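# Who makes the rules for a robot that folds your clothes?

You may have seen a video of a robot folding a shirt. It looks easy. The robot picks up a sleeve, tucks it in, and everybody in the comments says it will be doing our laundry by next year.

I wouldn't throw out your laundry basket yet.

Cloth is hard for machines. A brick stays brick-shaped when you lift it, but a jacket changes shape every time you touch it. So a lot of robots are now taught by copying people. A person holds a gripper in each hand, like a big pair of tongs with a camera on it, and does the job over and over. The computer studies the recordings and tries to work out what the hands were doing.

Fine. But who checks that the recordings are any good? And who checks that the people making them are treated fairly? Those are questions about rules, and grown-ups are still arguing about most of them.

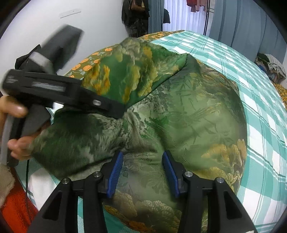
Green patterned cloth, a checked bed and grippers in both pictures.

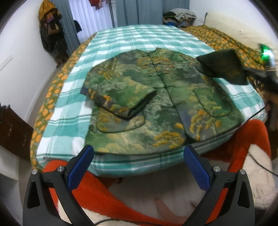
**Jovham, 18 October 2025**

A company called Hukstead makes folding lessons for robots. In September it put out a set of rules named the Pliltska Code. There are 11 rules in it. I read them all, and some are better than others.

## Rule 2: Use real rooms

The code says lessons should be recorded in ordinary homes, with ordinary clothes. I think this one is sensible. A robot that has only met a plain white T-shirt on a bare table could get in a terrible muddle with a patterned jacket on a checked blanket. Where does the jacket stop and the blanket start? You can tell. A computer might not.

## Rule 5: Ask first

A camera in a bedroom sees more than the folding. It sees the curtains, the clothes hanging up, maybe somebody's foot. The code says everyone who lives in the home must say yes before recording starts, and kids get a say too. Good! But it doesn't say what happens if you change your mind later. I wrote and asked. I am still waiting.

## Rule 7: Keep the mistakes

If a sleeve slips or a fold goes crooked, the person must leave it in and label it. Hukstead says its first collection has 2176 folds in it, and that 76 of them are labelled as mistakes.

Hmm. Have you ever folded a pile of washing? Did it go that well? Either these are the neatest folders in the country, or some mistakes didn't get labelled. I'd like someone from outside the company to look.

## Rule 9: Rest your hands

Squeezing a gripper again and again can make your hands sore. The code says to take a break "when needed". Needed by whom? A stronger rule would give a number of minutes.

## So is it a law?

No. A law is something you have to follow. A code like this is a promise a company makes, and it can also be changed by the company. Over 700 people have signed a letter asking for proper outside checks. It was started by a teacher, Ms. Hsu, whose class read the code and found the same holes I did - in one afternoon.

## Try it yourself

1. Fold a jacket on your bed using two pairs of kitchen tongs.
2. Write down every time something slips.
3. Now write three rules for a person who has to do that all day.
4. Swap rules with a friend and look for the holes in theirs.

**Words to know**

*Gripper:* the part of a robot, or a tool held by a person, that grabs things.

*Standard:* a rule that lots of people agree to follow, so that things are safe or work the same way.

*Consent:* saying yes when you understand what you're saying yes to, and being free to say no.

Written by Mackenzie Fortin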